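Chore automation (household and small-shop)

Chore automation is the name I use on this wiki for getting a machine to do the dull jobs people do by hand - folding, sorting, putting lids on, picking a part out of a bin and setting it somewhere else. I've kept this page going for a while now, and the question I get most is still the simplest one. Can they do it yet? My short answer is "some of it, slowly, if you set the table for them first."

Background

Factory arms have been good at repeating one motion for decades. A chore is a different animal! The towel is never in the same heap twice, and the box gets nudged when somebody walks by. I got hooked on all this when I sat down with the Trovska log, a list of 4,000 tries at ordinary pick-and-place jobs. Of those, 1,607 were marked as done with no human help. I was a bit let down at first, then I looked at how tiny the slips were (a finger landing a hair too far over, mostly) and cheered up again.

Household work

Laundry is the one everybody asks me about, and it's still hard. Plilus showed a folding setup that got through a hand towel in 58 seconds, which I can beat with one eye on the TV, but it did keep going without complaint. Dishes are harder again (wet, shiny, breakable). Wiping a flat counter is probably the closest to ready, as long as you clear the counter yourself.

Shop-floor work

Small shops are further along, and I think that's mostly down to fixtures. If you print a box and a block to the right size and stick square markers on them, the arm's camera has something firm to measure from, and half the guessing goes away. Wonow runs its bench this way and claims more than 3,000 part moves between resets. Peng went the other way and skipped the markers, and its arm spends a lot longer looking before it reaches. I go back and forth on which is the better bet. Markers are cheap and they work, but I don't want them all over my kitchen.

Open questions

Tight gaps are still a pain, and so is anything floppy. Cost is a whole page of its own, which I haven't finished.

See also: Grippers; Bin picking; Fiducial markers; Towel folding
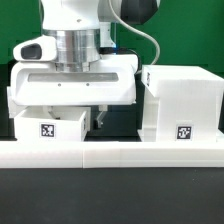
Two-finger gripper lowered over a white open-topped box with a square marker on its front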